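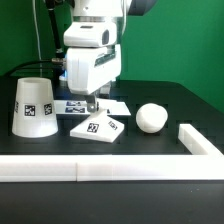
A white arm, a white tile and a green backdrop. The arm is the part that gets a budget line.

The price of the arm is the one number everybody at Botville had memorized. It went into the first slide of the equipment plan and stayed there through 4 drafts, looking calm and final. Then somebody asked about the table.

The table needed a budget. So did the backdrop, the printed markers, the cables and the little white objects for the arm to touch. Markers alone came to $817, a sum that started a long conversation about the office printer and whether it was being used to its full potential.

Banalbridge, the integrator, quoted $1,644 for two days of setup. Zumov came in lower and left out travel, a detail found on page 2 of the terms by a person who reads page 2. The lab went with Banalbridge and moved the spare gripper fingers to March, when the new money arrives.

If you are planning a purchase like this, ask for the cable list before you ask for the discount. Get the floor space measured with the door open. And leave a blank row at the bottom of the spreadsheet — it will fill itself in by the second week.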